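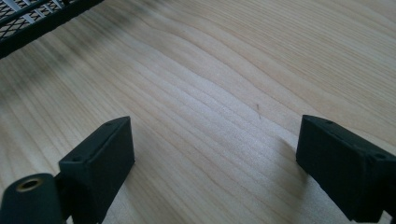
Fig. 1. The tabletop, with the wavy grain and the mesh container at the corner.

Our project asked how long it takes to lay one place setting, and whether a striped placemat makes people any faster. Aled Wogan chose the topic. I chose the cutlery, so the blame is shared.

The rules fit on an index card. Mat down, plate in the middle of the mat, fork on one side, knife on the other, hands off. We ran 200 trials over 2 weeks in February, which is more table setting than either of us has done at home in our lives.
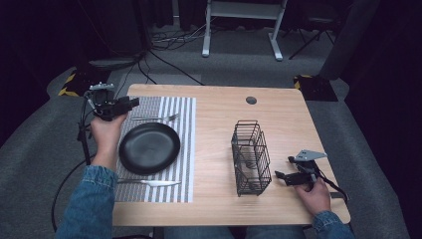 Most of the trouble came from the plate. Put a round plate on a striped mat and everyone suddenly has opinions about the center. In 21 trials the setter went back to nudge the plate after the knife was already down, and each nudge went on the clock. We had assumed the fork would be the slow part. The fork was fine.

The slowest trial took 90 seconds. It was mine, on a Friday, and Aled has asked that it stay in the data.
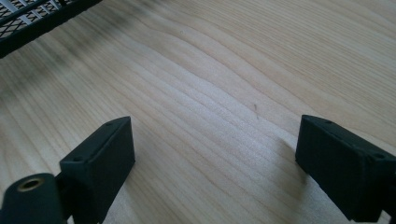

Fig. 3. Pale wood grain, with a tiny dark mark near the center.

For next term we suggest trying a plain mat against the striped one, and adding a spoon. Aled would also like napkins. We are still discussing napkins.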